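Flostus lernt Blumenstecken: Huka zeigt zweiarmigen Roboter mit Fernsteuerung

5. Dezember 2018

Der Automatisierer Huka bringt seinem zweiarmigen Roboter Flostus bei, Blumen in Vasen zu stellen. Programmiert werden die Bewegungen nicht von Hand. Eine Person steuert beide Arme aus der Ferne, der Roboter zeichnet Gelenkstellungen, Greiferöffnung und Kamerabilder auf, und aus diesen Vorführungen wird anschließend eine Steuerung trainiert. Seit Oktober sind nach Angaben des Unternehmens rund 800 Vorführungen zusammengekommen. 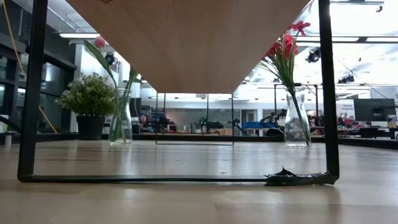
Auftraggeber ist der Blumengroßhandel Zúñiga, der fertig gesteckte Vasen an Hotels und Restaurants liefert. Die Arbeit fällt vor allem am frühen Morgen an, und dafür findet der Betrieb nach eigener Auskunft immer schwerer Personal. Geübt wird vorerst ausschließlich in der Werkstatt von Huka. Das Vorhaben ist auf zwei Jahre angelegt.

Zum Einlernen dient ein zweites Paar Arme gleicher Bauart, das die Bedienperson mit den Händen führt. Flostus folgt den Bewegungen mit geringer Verzögerung. Wer neu dazukommt, übt zunächst sieben Stunden ohne Aufzeichnung. Danach werden die Durchgänge gespeichert und einzeln geprüft. Missglückte Versuche bleiben im Datensatz, werden aber gesondert markiert – das Verfahren soll auch lernen, wie sich ein verrutschter Stiel nachfassen lässt. 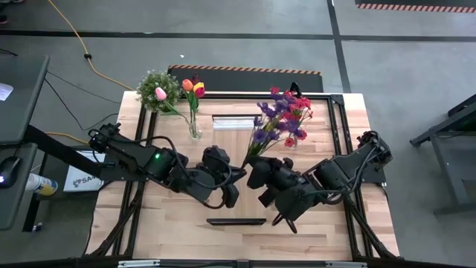

Als schwierig gilt die Abstimmung der beiden Arme. Sie sind an gegenüberliegenden Seiten des Tisches befestigt und teilen sich den Platz in der Mitte. Beim Arbeiten mit dem violett blühenden Kunstblumenstrauß kommen sich die Greifer so nahe, dass sie sich fast berühren. Eine Kollisionsüberwachung bremst die Arme, greift nach Darstellung der Entwickler bisher aber noch zu früh ein. Für die Vorführungen wird sie deshalb auf eine niedrigere Stufe gestellt.

Neben der Übersicht über den Tisch werden auch Bilder aus nächster Nähe der Greifer gespeichert. Aus ihnen soll die Software ableiten, wann ein Stiel richtig zwischen den Fingern liegt. 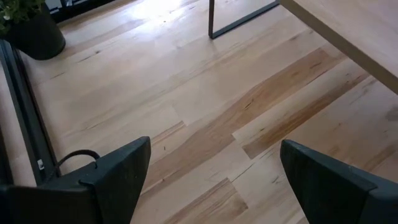 Blick zwischen den geöffneten Greiferfingern auf den Holzboden.

Die Auswertung übernimmt das Programm Odula, das ebenfalls von Huka stammt. Es zerlegt jede Vorführung in Abschnitte wie Anfahren, Greifen, Anheben und Einsetzen. Bis zum Abschluss der ersten Phase sollen 2.000 Durchgänge vorliegen. Erst dann will das Unternehmen Erfolgsquoten nennen.
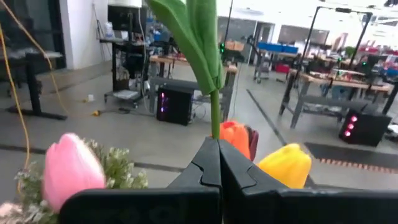 Die Griffkraft muss die Bedienperson bislang nach Augenmaß dosieren, ein Kraftsensor ist erst für die nächste Ausbaustufe vorgesehen. Besonders bei dünnen Stielen führt das zu Unterschieden zwischen den Vorführungen. Hält der Greifer wie hier einen grünen Tulpenstiel, während rosa, orange und gelbe Blüten dicht daneben stehen, kommt es außerdem auf den Winkel der Finger an. Odula soll solche engen Stellen künftig erkennen und den Arm langsamer führen.

Ein Probebetrieb bei Zúñiga ist nach Ende der ersten Phase geplant. Einen Termin gibt es noch nicht.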